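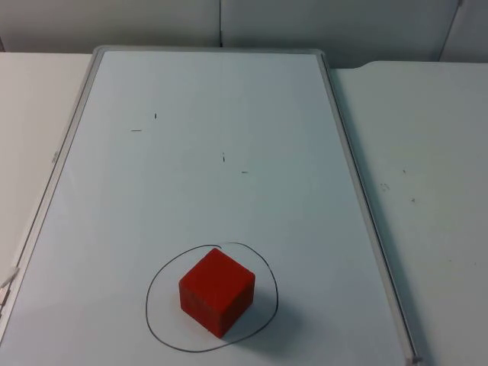 Guiding an arm by hand: frequently asked questions

Who may record demonstrations at Stonda?
Any member of staff who has completed the induction given by Zoriana Maksymiv.

Where must the cube be placed at the start?
Inside the circle drawn on the whiteboard. It need not be centred, and it may be turned to any angle.

May I use remote control instead?
Yes. Please do not mix the two methods within one set.

How many demonstrations make up a set?
A set consists of 29 demonstrations. Incomplete sets are not accepted.

What if I drop the cube?
Stop the recording, mark it as failed and begin again. Failed recordings are retained.

Whom should I contact about access?
Please write to Bhupendra Bansal.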